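Ticket 554: Replacement gripper fingers and spares budget for the produce picking cell
Opened 14/05/2024, category: Purchasing / planning, status: waiting on customer

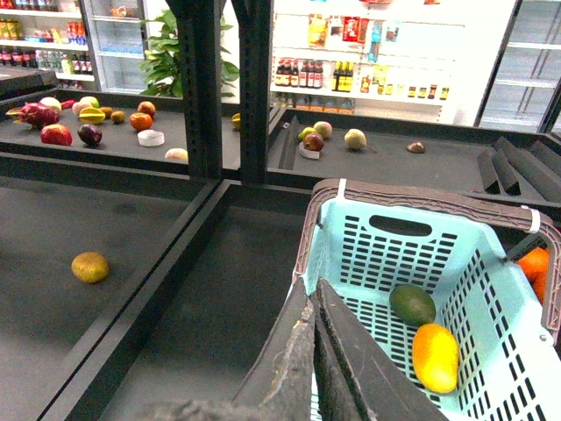

Hello again, and thank you for being so patient with us over the Latov order! We're trying to settle the spares budget before we commit to a second arm, and I'd rather ask a silly question now than find out later that I've bought the wrong thing.

We've been using the two-finger gripper to put fruit into the blue shopping basket, one arm only so far. The inner edges of the fingers look pretty worn and dusty to me. Your quote from February has finger sets at $344 for a pack, but it doesn't say whether the pads are in the pack or sold separately. Could you tell me which?

What we've done on our side:
- wiped the fingers down and ran the open/close check, no errors
- re-ran the width calibration, passed
- tried the mango and the avocado at the lower force setting. The avocado was fine, the mango slipped twice (it's a glossy one, so maybe that's just mangoes)

My other question is about stock. Dilaveck suggested we hold 12 finger sets for the year, which seemed like an awful lot for two arms, and our budget line really only stretches to half that.

Reply from Bridari support:
Thanks for all the detail, it really does help! Pads are included in the pack. Please don't order 12 yet. That number was worked out for a site with 20 arms. For two arms we'd start with four packs and look again after the first quarter. Could you send us the force log from the mango runs? If the slipping is down to pad wear, we'd like to know before you sign off on the second arm.

Customer update:
Oh, that's a relief, four packs we can manage. I'll attach the log once I'm back at my desk.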